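Barnden Refurbished Tower PC and Parts

Product code: 2978
Sold by: Vosta Computer Spares
Condition: used, tested before dispatch

The Barnden is a full-size desktop tower in a black case. We sell it as a bare unit for people who want to fit their own processor, memory and drive, or as a complete machine built up to order. It suits a home office, a workshop or a classroom where the computers get opened up fairly often.

One side panel comes off and gives access to the whole of the inside. Lay the tower flat on a bench with the open side facing up before you start. Switch off at the wall, pull the mains lead and touch bare metal on the case before handling any part.

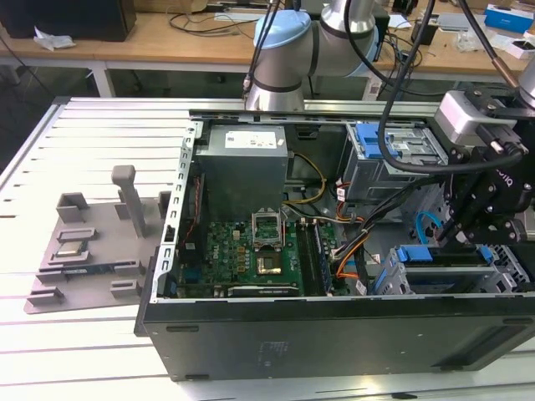 Bare units come with the case, power supply, motherboard and drive cage. The processor, memory and hard drive are priced separately and can be added to the basket from the options list. If you already have parts from another Barnden of the same type, they will fit without adapters.

Processor socket

The socket has a metal load plate and a retention lever. Raise the lever, lift the plate, set the processor down flat and close it again. Do not slide the processor about in the socket. We do not accept returns on boards with bent pins, so please look at the socket when the parcel arrives and tell us the same day if anything is wrong.

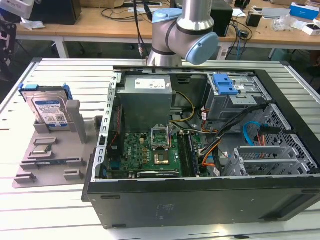 Tower with the side panel off and the processor socket open. Hard drive in blue mounting rails to the left.

Drive caddy

3.5-inch hard drives are carried in a blue plastic caddy. The drive sits inside the frame and the whole thing slides into the cage. Push it in until the latch clicks, then connect the data and power cables. To take a drive out, disconnect both cables first, press the latch and draw the caddy straight out.

Spare caddies are sold singly under code 1341. They are used parts and may have light scratches. A caddy with a cracked latch is never sent out. 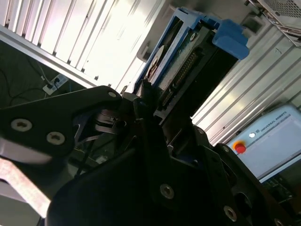 Hard drive in its blue caddy, with the latch at the upper corner.

What is in the box (bare unit)

Tower case with side panel
Power supply, fitted
Motherboard, fitted
Drive cage
2 drive caddies
Mains lead

Not included: processor, cooler, memory, hard drive, keyboard, mouse, screen, operating system.

Delivery and collection

Towers go out from our Grarkden warehouse in a double-wall carton. Orders placed before 2 in the afternoon are packed the same working day. Caddies and other small parts go by ordinary post. You can collect from the Grarkden counter if you choose this at the checkout. Please wait for the ready message before setting off.

Replacement cables for this model are made by Bartoš and listed under code 134. They are sold new and come in a sealed bag.

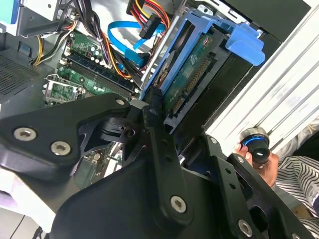 Can I fit a drive that has been used in another computer?

Any 3.5-inch drive of the right connector type will go in the caddy. Copy off anything you want to keep first, as you may need to format the drive before installing a new system on it.

Guarantee

Towers carry a guarantee of 12 months, parts and labour. Spare parts carry 3 months. Keep the carton until you have finished testing, and quote the product code if you need to write to us.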